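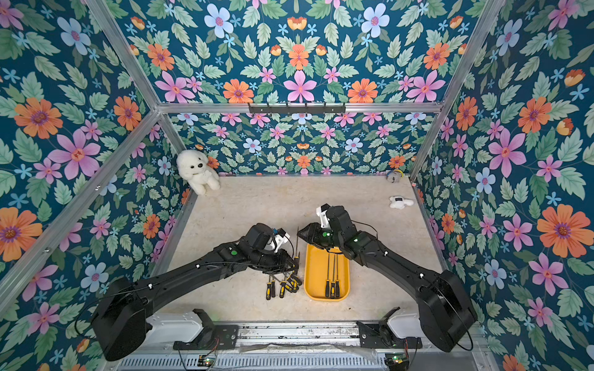 Combien de temps faut-il garder ses vieilles factures d'électricité ?

Cinq ans, d'après ce qu'on lit partout pour la France. J'en avais douze de trop, si l'on compte en années.

Je le sais depuis samedi, jour où j'ai ouvert l'armoire du couloir pour chercher une ampoule et où j'ai fini assis par terre avec un classeur Gulline sur les genoux. Dedans, tout le feuilleton de mon ancien appartement : les relevés, les relances, et une lettre très digne dans laquelle je contestais 298 francs auprès d'un syndic qui n'a jamais répondu. J'avais un beau style, à l'époque. J'employais « nonobstant ».

Il y avait aussi la garantie d'un grille-pain Orell, agrafée à son ticket de caisse devenu parfaitement blanc. Le grille-pain est parti à la déchetterie depuis longtemps, la garantie a survécu à deux déménagements.

J'ai fait trois tas : à garder, à jeter, à réfléchir. Vers 16 heures, le troisième dépassait les deux autres réunis. J'y avais mis les bulletins de paie (ceux-là, on les garde jusqu'à la retraite, paraît-il, ce qui me laisse encore de la lecture) et le mode d'emploi en norvégien d'un radiateur que je ne me souviens pas d'avoir possédé.

Les factures sont passées à la broyeuse, qui avale quatre feuilles à la fois et demande ensuite à se reposer. Je la comprends. Le classeur est vide, il est solide, et je l'ai rangé dans l'armoire au cas où.

Pour l'ampoule, j'irai en acheter une lundi.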